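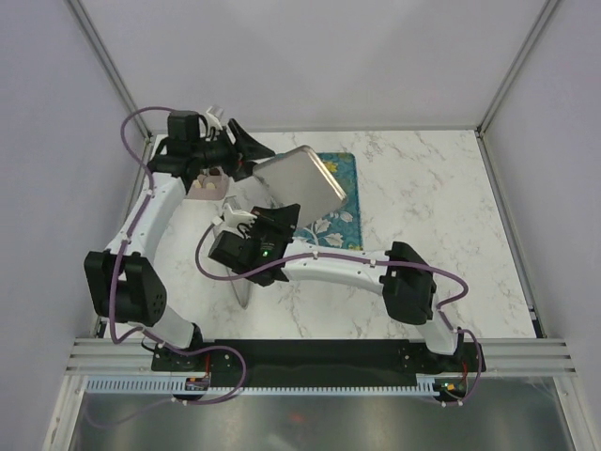
White marble pattern with grey and tan veining

Marble-look counter or plain white for a small kitchen?

Posted by Malsha Howlader

Hi all! We're finally redoing the kitchen in our condo and I'm stuck on the countertop. I love a white top with grey and tan veins running through it, the kind of thing in the photo, but my husband thinks it'll look dated in a few years and wants plain white. The walls are going to be a pale lavender-grey (already bought the paint, so please don't talk me out of it).

It's a galley kitchen with one window at the far end, and it gets pretty dark in there after 4 in the afternoon. Cabinets are flat white. The floor is a medium brown that we can't change because of condo rules about noise, long story.

Real marble is out. I cook with a lot of turmeric and lemon and I know I'd spend my life crying over stains. So we're looking at either laminate or quartz. The laminate quote came in low enough that I could also get the nice faucet. The quartz quote did not.

Has anyone lived with a marble pattern for a while? Do you get tired of it? And does the tan in the veins fight with a purplish wall? I have to tell the shop by Friday and I keep changing my mind every time I walk in there.

Ottar Sandberg

I've had a marble-look laminate for a long time now and I still like it. The big plus is crumbs. On my old solid white top every coffee ground showed up like a bug, and with the veins you can go a whole morning without wiping. My wife would say that's not a plus.

On the color question, the tan is going to help you. Lavender-grey next to bright white cabinets can feel chilly, especially in a room with one window, and a bit of tan ties it back to that brown floor you're stuck with. What I'd do is get the biggest sample the shop will lend you and prop a painted board up behind it. Paint the board with two coats, not one, or you'll be judging the wrong color. Then look at it in the morning and again at night with your kitchen lights on. My sample looked lovely in the store and green at home. Cheap bulbs. I changed the bulbs.

A few things about laminate that I wish I'd asked:

Ask where the seam goes. Ours landed right beside the sink and the veins stop dead on one side and start up somewhere else on the other. I see it every single day. In a galley you may be able to do each side in one piece, so check how long their sheets come.

Ask how often the pattern repeats. On a long run you can end up with the same squiggle over and over, and once you've spotted it that's it for you.

Get the edge in the same pattern if they offer it. Mine has a dark line along the front and I'd pay extra to be rid of it.

Turmeric does mark laminate a little if you leave it overnight. Baking soda paste took most of ours out. Don't scrub with anything gritty.

Lucero Giraldo

I'm with your husband, sorry! We had a busy veiny pattern in our last place and with the spice jars and the toaster and the mail all sitting on it, the whole counter looked messy even when it was clean. Went plain white this time and I can breathe. If you do go veined, pick one with soft, wide veins and leave the backsplash plain – two patterns in a galley is a lot.

Also think about resale, if you're planning to move.

Rafsan Fakir

get the laminate and the nice faucet. you touch the faucet all day

Malsha Howlader

Thank you everyone! Ottar, I called about the seam and they can do the window side in one piece but the stove side needs a join, so I asked them to put it behind the stove where it's narrowest. The repeat thing I hadn't thought of at all, and now I'm staring at every counter I see. Going to paint a board tonight and borrow the big sample tomorrow. Lucero, I read yours out loud to my husband and he's been unbearable ever since.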